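Sorting Into Bins: Your Questions

24 comments · 61 shares

The post on sorting small household stuff by color of bin brought in so many good questions that I'm putting the answers on one page. I love this subject, so some of these run long!

What does the basic setup look like?

A clear white table and three open bins in a row: blue, red, white.
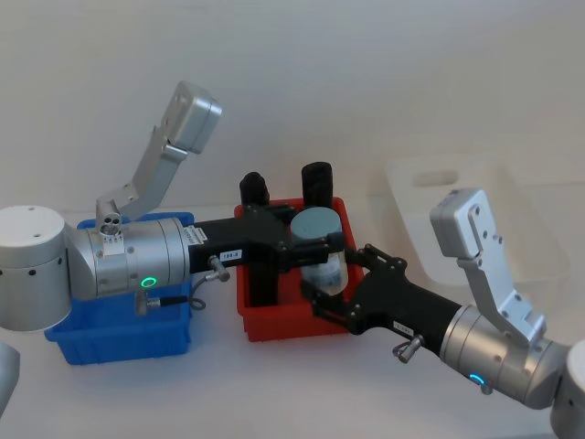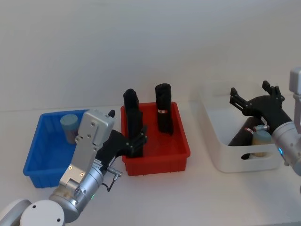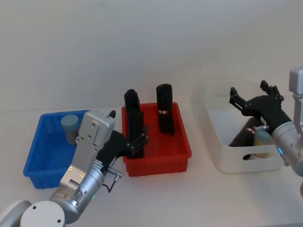 Why those three?

Blue is for things that stay in the room, red is for things I haven't decided on, and white is for whatever goes somewhere else in the house. You can pick any colors you like, but please keep the meaning the same every time. My hands learned it in a week and now I hardly think about it.

Do they have to match?

Not at all. I started with shoe boxes! Ridged parts trays are lovely if you come across them, they take a lot of knocking around, and the shallow ones let you see what you've got. I do like one deeper box in the row for bulky things.

How do you keep tall things from falling over?

Stand them up in a bin that has a decent rim, and put the tallest toward the back. If they still wobble, lay them down. Rolled-up things do fine either way.

Lidded tubs: open them or sort them closed?

Closed, always. Sort first and look inside later. Frosted tubs are my favorite because you get a hint of what's in there and it doesn't distract you. I once opened a tub of buttons halfway through and lost the entire afternoon (no regrets, they were great buttons).

How long should a round last?

I set a timer for 40 minutes. Noboru Morikawa wrote in from Hulme to say he goes for 60 and has a snack in the middle, and I tried it, and the snack is a very good idea.

What happens to the red bin at the end?

It gets a second pass the same day. Pick up each thing, decide, put it in blue or white. If I'm still stuck after 3 tries it goes on the hall shelf until September, when I do the big clear-out.

Can kids help?

Yes! Mine are better at it than I am. Give them one bin each and let them be the boss of it.

Where do you get your bins?

The secondhand place on Girkgate mostly, and a friend in Lokton passes on her spares. Wash them in warm soapy water and get a toothbrush into the ridges.

Will you do a page on labels?

Working on it. I have strong feelings about masking tape.

Share this · 400 likes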